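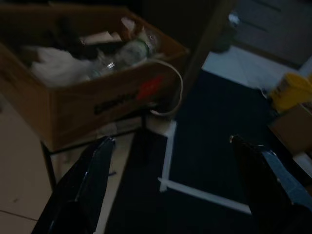 Attachment 1: wrist camera, arm at start position, box and taped area in view.

Ticket: Cell 3, sorting station, Punholm workshop
Subject: Arm stops at start of run, "workspace not clear"
Opened: 07/07/2024
Priority: Normal (requested: Urgent. See first reply.)
Status: Closed, with conditions

Reported by site

The arm goes to its start position, looks at the box, and stops with the message "workspace not clear". We press resume. It moves a little and stops again. We have now pressed resume often enough that the button deserves a pay rise. Please can you turn the check off so we can get on with it? The Talebi people are expecting sorted items and we have a box of unsorted ones.

Reply from Pulell support

Thank you for the picture, and for attaching it before we had to ask. Priority set to Normal. Urgent is kept for arms that move when they shouldn't, and yours is declining to move, which the rules regard as good behaviour.

We can't turn the check off. It's rule 4 in the site rules for shared cells, and the person who can waive it has to sign a form, and has never yet wanted to.

Two things to look at first. There is a thin white cord looped over the front corner of the box, on the side nearest the taped outline. Rule 4 says nothing may hang over the rim of a source box. A loop is about the worst shape for it, as a fingertip can go through one and take the whole box along for the ride. Please remove the cord or tuck it fully inside, then run again from the start. Please don't resume from the stopped position.

Also, what are the box and the dark surface each standing on, and is either of them fixed?

Reply from site

Cord is out. It now lives in a drawer. The box is on its usual stand and the mat is on the bench. Nothing is fixed, we move things when we sweep.

Ran from the start. It got further, reached over the box, and stopped with "target zone mismatch". Is this progress?

Reply from Pulell support

It is. A different fault is nearly always progress, and this one at least tells us where to look.

The Listano controller keeps its own idea of where the taped zone is. It was taught that position in February and has had no reason to doubt it. If the mat has been lifted for sweeping and put back by eye, the tape and the controller no longer agree, and of the two the controller is the more stubborn. Please measure how far the corner of the tape is from the reference mark on the bench. The setup sheet says 520 mm.

While you have the tape measure out, please check the box rim against the taught height. Then leave both alone until we've answered. Rule 7: no adjusting by hand between a stop and a diagnosis, however obvious the fix looks.

Reply from site

Tape corner is 4 mm off. Box rim is fine. We haven't touched anything, although somebody did stand near it with intent.

Is 4 mm really enough to stop it? The items are a good deal bigger than that. One is a bottle.

Reply from Pulell support

The limit is 3 mm, so yes. We agree that a bottle wouldn't notice. The limit belongs to the zone and takes no interest in what is being put there, so that you don't need a fresh argument each time the contents of the box change.

Please do the following, in this order.

1. Stop the cell and isolate it. Pausing doesn't count.
2. Move the mat until the corner is on 520 mm. Fix the mat down.
3. Mark the position of the stand on the floor, so that sweeping can go on and the stand can come home afterwards.
4. Re-teach the zone using the tape corner.
5. Run at reduced speed, 200 mm per second, with one person at the stop button and no other job for that person.
6. Write it in the cell log. "Fixed it" isn't an entry. We have read the log.

Reply from site

Done, all six. Full box sorted at reduced speed with no stops. Log entry runs to most of a page, and we hope you enjoy it. Can we go back to full speed?

Reply from Pulell support

Yes, once a second person has checked the zone position and initialled the log. It can't be the person who moved the mat, even if they are very sure.

Closing this with the conditions below. Reopen it if either message comes back.

Conditions on closing
Tape corner to be measured after every sweep and the reading logged.
Nothing over the rim of the source box at start of run.
Resume may be pressed once per stop. After that, raise a ticket.

Last note from site

Second check done and initialled. Sign about the resume button is up. Please could the cord be added to the list of stores items, as we still don't know what it belongs to.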